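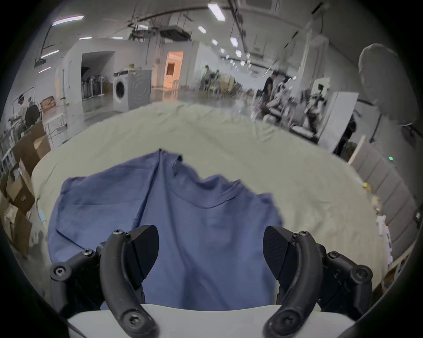 Ornville Technical College — Robotics and Automation, Second-Year Projects

Project report: keeping the Waster gripper in working order
Chaminda Rathnayake, 2 June 2023

My share of the project was maintenance, a word that sounded restful in January. The gripper has two curved black fingers, each with a pad on the inner side, and its job is cloth. The blue garment is our standard test piece. It has never once been ironed.

The log shows 1,613 grip cycles over the term. The left pad was replaced at cycle 377, after I glued the first one on upside down. The linkage pivots got their screws checked every 197 cycles, and 4 of them had worked loose by the first check. Thread locker fixed that. The manual had recommended it on page one — I started at page two.

Centering was slower work. With the fingers a hair out of line, the cloth twisted as it came up, so I shimmed the right finger and reran the Edet alignment routine until both pads closed together. Spare pads are in the drawer marked Zarnance. The hex key should be there too.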